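Cedell Kitchen Notes

The wall with the birds: a morning with Leonilde Antunes

By the Estavstead home pages desk
June
7 min read 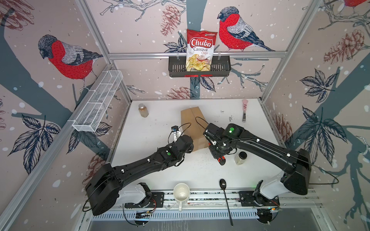
The bullfinch wallpaper, with the mug and the jars on the white table.

Leonilde Antunes chose the paper before she chose anything else. "I had a small sample of it on my fridge for one winter," she says. "Pink behind, red birds, the snow like little dots. My sister told me it is for a child's bedroom. I bought it the same week."

She arranges small kitchen corners for people in Estavstead, mostly in rented flats, and she writes a newsletter, Kettle, which has 1470 readers. I came at 8 in the morning and she was already making the second coffee.

I asked her why three walls and not only one. She had to think. "With one wall, you look at it. With three, you sit in it. It is a small place, so the paper was not expensive." The branches gave her the most trouble, she says, and at the corners she wanted them to continue. She hung one strip again two times.

The table is white and she keeps it for dry food, a mug and the few tools she uses. The jars are clear, and she does not put labels on them. "I know what I bought," she says. When she needs a new jar she goes to Kandach, a shop near the station, and she takes the lids as they come - a brown one, a black one. She does not look for a set.

The basket shelf on the back wall is black wire and it hangs from a rail. Antunes wanted it for spices. Now it holds a bag of Chuba cassava chips. "If I put them in a cupboard, I forget them and buy more. On the wall I see the red name and I remember." I asked if the bag disturbs the birds. She laughed. "The birds are red too."

We spoke also about money. A client once offered her 1000 for a corner like this one, finished in a week. She refused the week and took the work. "Paste needs its days," she says.

Before I left she showed me the knife drawer in her other room, which she has not yet put in order, and asked me not to write about it. Then she said I could. Her next corner is for a neighbor who wants green paper with ferns, and she is still waiting for the samples.

8 comments
Shared 7 times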